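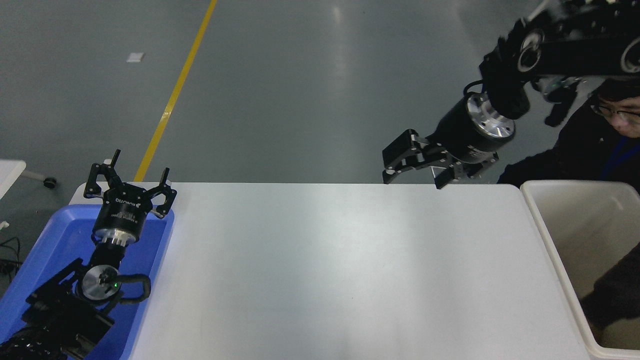
Mared Humphreys told me early on that a sorting table ought to have its bins at the ends and nothing in the middle, and I've come around to that. So for this part of the study we kept one layout - a tray at the left, a taller bin at the right, white tabletop between.

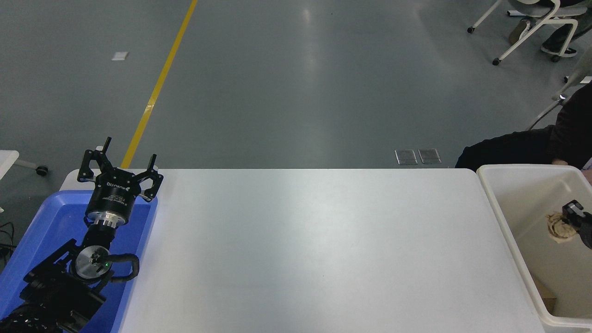 Figure 4. Layout A: blue tray at left, white bin at right.

I logged 300 transfers per layout, and the shallow tray was my favorite by far (you can reach in at nearly any angle!). The deep bin wants a drop from above, and I never did get fond of it.

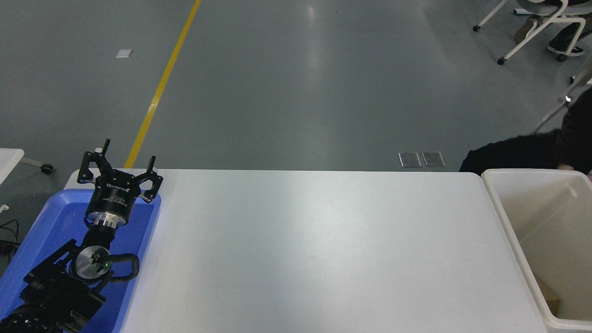

Figure 5. The tray end of the table, with the tabletop clear.

Scuffs on the tabletop didn't bother us, so we left them out of the scoring.

Comments (2)
Tormod Haugen: Did you try swapping the tray and the bin? I'd love to see those numbers.
Efa Jarman: We use the same setup at Tolby, with two trays.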